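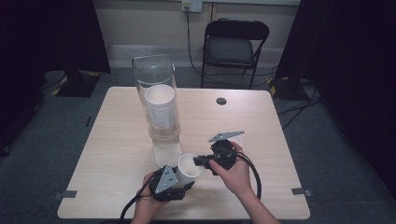

Boonmee Ongart holds that the rolled rim is the best part of a paper cup, and that anyone who doubts it should try drinking from one with the rim cut off.

Reference > Food and Drink > Tableware > Paper cup

A paper cup is a light drinking vessel made from paper or paperboard, normally lined or coated so that liquid does not soak through. It is one of the great everyday objects: cheap, stackable, almost weightless, and able to hold hot coffee with a wall thinner than a coin. Most are used a single time, but the thought that goes into them is remarkable.

Origins

Paper has been folded into containers for a very long time, and paper cups for tea were known in China many centuries ago. The modern form belongs to the early twentieth century in the United States. Before then, travelers on trains and children at school often drank from a shared metal dipper or cup chained near a water barrel. As people learned how germs spread, the shared cup came to look like a real danger, and states began to ban it from public places. A clean cup for each drinker was suddenly a wonderful idea! Early cups were sold through water vending machines, and the habit soon spread to offices, soda fountains and hospitals.

Shape and construction

The usual cup is built from 2 pieces of board: a curved side blank, shaped like a slice of a fan, and a round bottom disk. The side blank is wrapped around a form and sealed along one seam. The disk goes in next, and the lower edge of the wall is folded over it and pressed tight, which leaves the small hollow under the cup. Last comes the rim, curled outward into a tight roll. That little roll does a huge amount of work – it stiffens the mouth of the cup, gives the lips something smooth to meet, and lets a lid snap on.

The taper is just as clever. Because the wall leans outward, each cup slides into the next, and a tall pile takes up very little shelf space. Getting the angle right is an art in itself. If the walls are too close to straight, the cups jam together and come out in twos.

Cone cups are simpler still. They have no flat bottom, need very little paper, and are still a familiar sight beside water coolers.

Coatings

Early cups were often dipped in wax, which worked well for cold drinks but softened in hot ones. Polyethylene, a thin plastic film bonded to the board, took over in the middle of the century. Cold drink cups are often coated on both sides, so that moisture forming on the outside does not weaken the wall. Plant-based films and water-based coatings are newer choices.

Hot drinks

Double-wall cups trap a layer of air between 2 sheets of paper. Ripple cups do the same with a wavy outer wrap, and a loose sleeve gets much of the benefit with less material.

Recycling

The paper in a cup is often excellent, with long, strong fibers. The trouble is the lining, which must be separated in the pulping tank, and many local programs do not accept cups for this reason. Where suitable mills exist, the recovered fiber can go into tissue, cartons and writing paper.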